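## 4. What ends up in the last box

I asked 326 students in the Mridha dorms to keep a diary while they packed up for the summer, and my favorite entries were the ones about the last box. Everybody has one! The books and winter coats go early, and then there's a pile of small stuff with no obvious home. 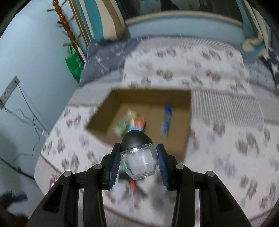 *Consumer Habits Group, Department of Sociology, Zarircombe*

I had expected the leftovers to be trash, more or less. Most students called them "things I'd buy again tomorrow" — snacks, pens, little jars — and they still took them along. In the Skokusis building, which has the longest stairs, more than 11 people wrote that they carried that box down themselves and let someone else deal with the furniture.

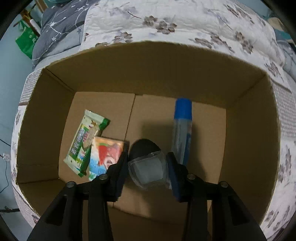 Food was the hardest category for me to code, and I changed my mind about it twice in June. A snack can be a gift, a meal for the road or just something from the back of a drawer. The long white and green wrapper with the big Chinese characters would go under "packaged, single item" in my scheme, and so would a granola bar. I don't love that, but it kept the coding simple.

Writing tools were easier (see Figure 3), and I coded pens and markers together.

**Figure 3.** Black marker, with a blue-capped pen in an open cardboard box.

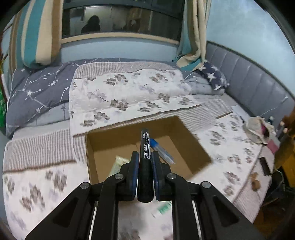 ### 4.1 Diaries I left out

The Brotov diaries came in after the coding was done, so they aren't in the totals. I did read them, and they're mostly about tape.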